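Support > Kornetti shelves and drawers > Set-up guide > Section 4: Folding and loading clothes

4. Folding and loading clothes

Section 3 covered levelling the unit and fixing it to the wall. Do not load any clothes until the wall brackets are tight and the shelves are clipped in at both ends. If you have bought the Kornetti as drawers only, skip 4.5.

4.1 What you need

- A bed, or a table of similar size
- A folding board, or an ironing board with the legs folded flat
- Two baskets or tubs
- The card template from the fittings bag (marked K)
- A pencil
- The sheet of blank drawer labels

If the card template is missing, cut one from any stiff card to 364 mm by 125 mm. The long side is the usable width of one shelf bay. The short side is the height of a folded garment standing on edge in a drawer.

4.2 Preparing the bed

1. Make the bed and pull the doona flat. Patterned covers are fine. Plain light clothes are easier to see on a darker throw if you have one.
2. Move pillows and soft toys to a chair.
3. Lay the folding board at the side of the bed nearest to where you will be standing. The board is 682 mm long when opened out if you are using the Grokadov one sold with the unit. Other boards can be used.
4. Put one basket on the floor to your left and the other to your right. Left is for things going back in the Kornetti. Right is for everything else, including mending, outgrown clothes and anything that belongs in another room.
5. Empty one shelf or drawer at a time onto the far half of the bed. Keep the near half clear for folding.

Note: Do not empty the whole wardrobe at once. The usual result is a heap on the bed at bedtime, and it goes back in the same way it came out.

CAUTION: If you use an ironing board as a folding surface, check that it is unplugged from any built-in outlet and has cooled down fully before putting synthetics on it.

4.3 Folding tops with long sleeves

These steps suit windcheaters, sweatshirts, light jackets and cardigans. Thick knitwear is covered in 4.6.

1. Check the pockets. Close any zip.
2. Lay the garment on the board with the collar at the far end. Face up or face down both work, but do all of one drawer the same way.
3. Smooth the body from the collar down to the hem with the flat of your hand. Take hold of the hem at both corners and pull it straight.
4. Fold the left side in to the middle of the collar. Lay the sleeve back down along the fold.
5. Repeat on the right.
6. Bring the hem up to just below the collar.
7. Fold once more for a shelf, or twice more for a drawer.

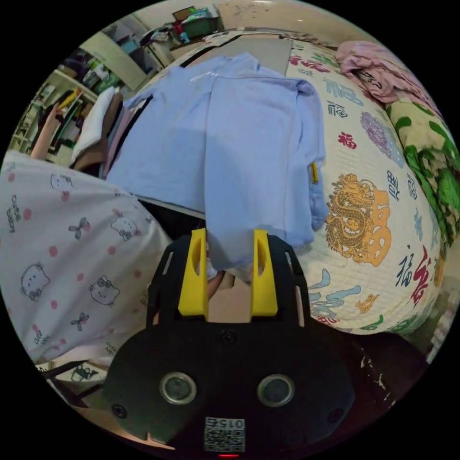

8. Check the result against the template. A shelf fold should be no wider than half the long side, so that two stacks fit in each bay. A drawer fold should be no taller than the short side.

Tags, badges and tape that stick out at the side seam should be tucked under at step 4. They catch on the drawer runner if left out. Embroidered marks on the chest can be left showing at the front of the stack, and some people find this a quick way of telling one plain top from another.

Hoods: fold the hood down flat over the shoulders before step 4. If the hood is lined and bulky, fold it down last and use it as the outer layer.

4.4 Folding T-shirts

T-shirts can be folded directly on the bed. The board is quicker if there are a lot of them.

1. Take one shirt from the far half of the bed and shake it out once, away from you.
2. Lay it down with the neck away from you and the hem towards you.
3. Pull both sleeves out to the sides and press the creases out from the middle. A shirt folded over a crease will hold it until the next wash.
4. Place the card template upright below the neck, centred on the shirt, with the short side across the shoulders. For adult sizes large and above, lay two templates side by side or allow a hand's width extra.
5. Fold each side in to the edge of the template. Turn the sleeve back on itself if it passes the opposite side.
6. Slide the template out.
7. Fold the hem up, leaving a strip of two fingers' width at the neck.
8. Fold the shirt in thirds. It should stand on its folded edge when you let go. If it falls over, the last folds were too loose.

Printed shirts: do not iron over lettering. Fold with the print outwards if you want it to show in the drawer.

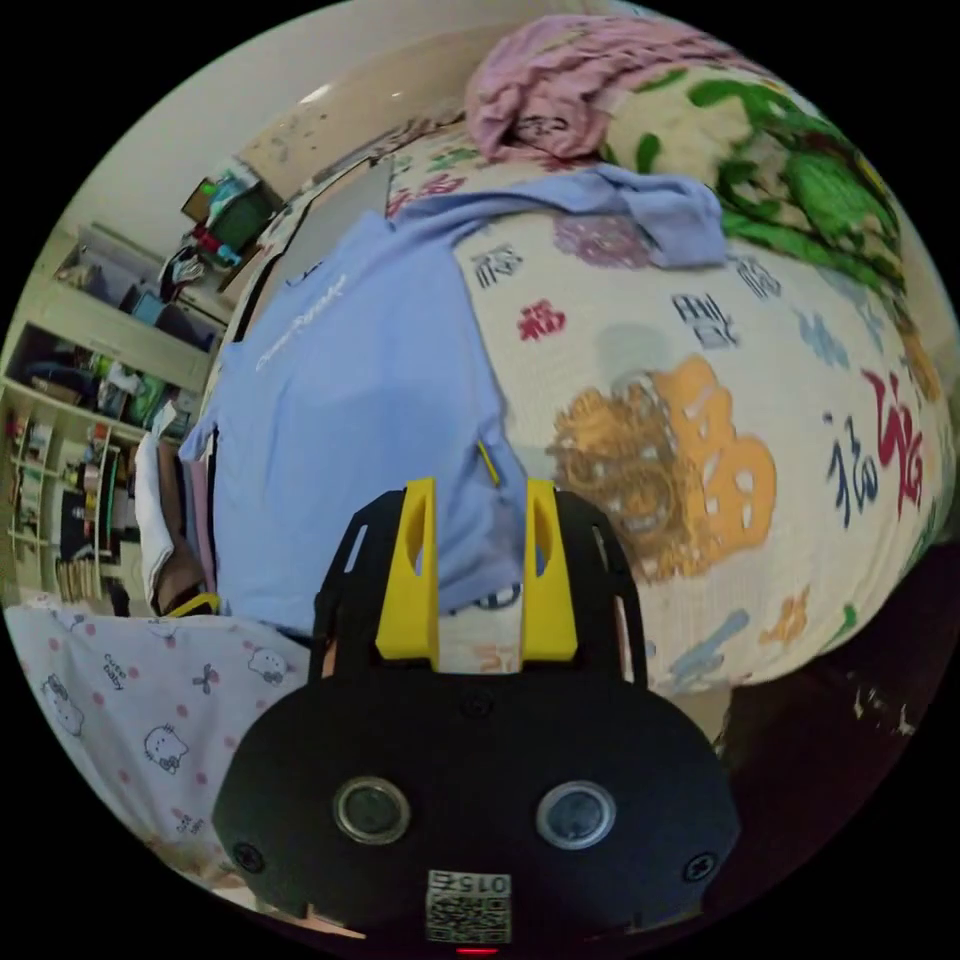 Fig. 4b. Light blue T-shirt spread on the bed at step 2, lettering side up, not yet smoothed.

Keep small things such as pencils, pins and safety clips off the bed while folding. They get folded in and turn up later in the wash. Return the pencil to the label sheet each time you have marked a label.

Note: Sort by person first and by colour second. Two garments in nearly the same shade are easy to stack together by mistake when they are lying side by side, and a child's long-sleeved top can pass for an adult T-shirt until it is unfolded. Check the size label if you are not sure.

4.5 Loading the shelves

1. Start with the lowest shelf. Heavy items go here: jeans, trackpants, folded blankets.
2. Put two stacks in each bay, folded edge facing out.
3. Leave a gap the width of your hand above each stack.
4. Put spare bedding on the top shelf only if the unit is fixed to the wall.
5. Tubs with lids may be used on any shelf. Open tubs should be kept at or below shoulder height.

CAUTION: Do not let children pull stacks out from the bottom. The stack comes down with the shelf clip if the clip has not been pressed home. See 3.7.

Blankets and fleece throws do not stack well with clothes. Roll them and stand them at the end of the bay. Doona covers and sheets are best kept as sets, with the whole set inside one of its own pillowcases.

4.6 Loading the drawers

The inside height of a standard drawer is 145 mm. This leaves a finger's clearance over a fold made to the template.

1. Pull the drawer out to the first stop. Do not go past the stop while loading.
2. Stand the folded shirts on edge in a row, starting at the back.
3. Stop when there is still room to get your hand in beside the row. A drawer packed tight will bow at the front panel.
4. Put socks and underwear in the narrow drawer with the dividers.
5. Write the label in pencil and slide it into the holder. Go over it in pen after a fortnight if the drawer has not changed use.

Thick knitwear: fold as in 4.3, stop at step 6, and lay flat in the deep drawer. Two layers at most.

4.7 The right-hand basket

Deal with the right-hand basket before you put the board away.

- Mending: pin a scrap of cloth to the place that needs attention.
- Outgrown: bag by size and write the size on the bag.
- Wrong room: carry it there now.
- Single socks: keep in the narrow drawer until November, then use as dusters.

4.8 If something is not right

Stacks lean to one side. The folds are thicker at the sleeve side. Turn every second garment around.

Drawer will not close. Look behind it. A shirt has usually gone over the back panel. Lift the drawer off at the second stop (see 3.4) to reach it. Do not force it.

Shirts slump in a half-full drawer. Use the sliding divider, or a shoe box cut down to drawer height.

Template does not match the shelf. You may have a Dikutitz unit, which has narrower bays. The Dikutitz template is marked D and can be ordered from Berchtold Home Fittings under the same part list.

Shelf bay sags in the middle. Take everything off and check the centre clip. If the shelf still sags when it is empty, stop using it and contact us for a replacement. Have the batch number ready. It is printed under the lowest shelf.

4.9 Changes in this revision

Steps 4 to 6 under T-shirts have been rewritten after questions from customers about larger sizes. Thanks to Nobuhle Coetzee for testing them on a family of five. Shelf loading order corrected by Jonas Tanner. Revised 16/01/2022.

Continue to Section 5: Hanging rail and hooks.

Contact us | Spare parts | © Berchtold Home Fittings | Back to top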